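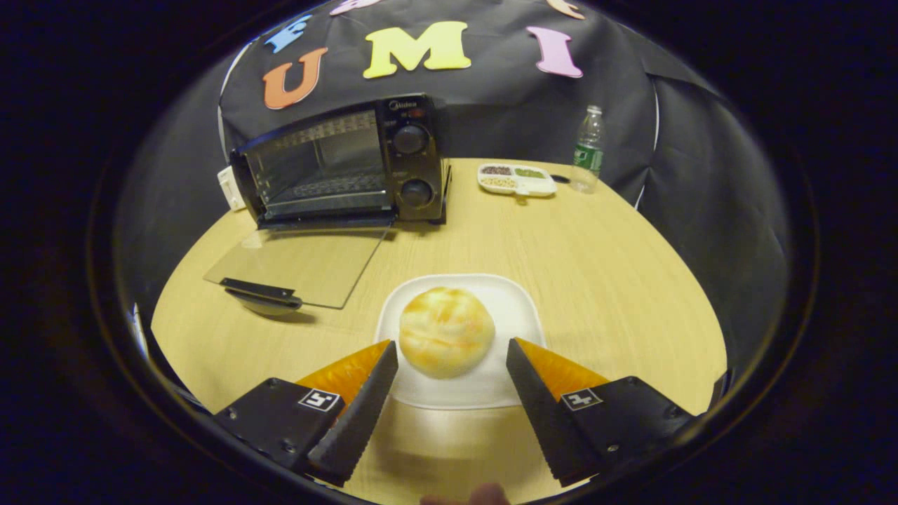

Chapter 5
Small Ovens, Good Bread

Last updated: May

A bun on a plate and a toaster oven with its door folded down: with those two things you can start learning almost everything this chapter has to teach. You don't need a big range or a bakery deck oven. A countertop model with a wire rack and a couple of knobs will brown a crust, warm a roll through, and toast a handful of seeds, and it will do all of it close enough to your face that you can watch it happen. I love that about small ovens!

In Chapter 4 we worked with dough. We mixed it, rested it, and shaped it, and we stopped just short of the heat. Now we go on to the heat itself: where it comes from in a small oven, how it travels, and what it does to the outside of a bun before it gets anywhere near the middle.

Heat reaches food in three ways, and a toaster oven uses all of them. The glowing elements send out radiant heat, which does most of the browning. Hot air moves around the food and warms it from every side. And the rack or pan passes heat straight into whatever is resting on it – look at the underside of a roll baked on bare wire and you will often find the stripes to prove it.

Color is your best guide through all of this. A golden top tells you that sugars and proteins at the surface have been changing, and with them the smell and the taste. Shine is a separate matter. It usually comes from something brushed on, such as egg or milk, and in Section 5.2 you will bake the same dough with four different washes and compare them side by side. Expect some unevenness. A slightly mottled top is perfectly normal on a homemade bun and can be lovely to eat.

The second half of the chapter turns to beans and grains. Keep your kinds apart in a divided tray while you work, dark ones in one section and pale ones in another, so that you can compare them easily and nothing gets mixed up before you have tasted it. We will cook some soft for fillings and toast others dry for sprinkling. My old teaching partner Sugeng Siregar used to put a spoonful of toasted millet on every roll he baked, and after a term of sharing a kitchen with him I do the same.

Before you begin, set up your space. Stand the oven on a level table and leave clear room in front for the door to open all the way. A fold-down door takes up more of the table than people expect, and the glass gets very hot, so put your plate well to one side of it.

Words to know in this chapter: radiant heat, convection, conduction, browning, egg wash, carryover.

5.1 Getting to Know Your Oven

Start with the oven cold and unplugged. Slide out the rack, turn each knob through its full range, and write down every setting you find.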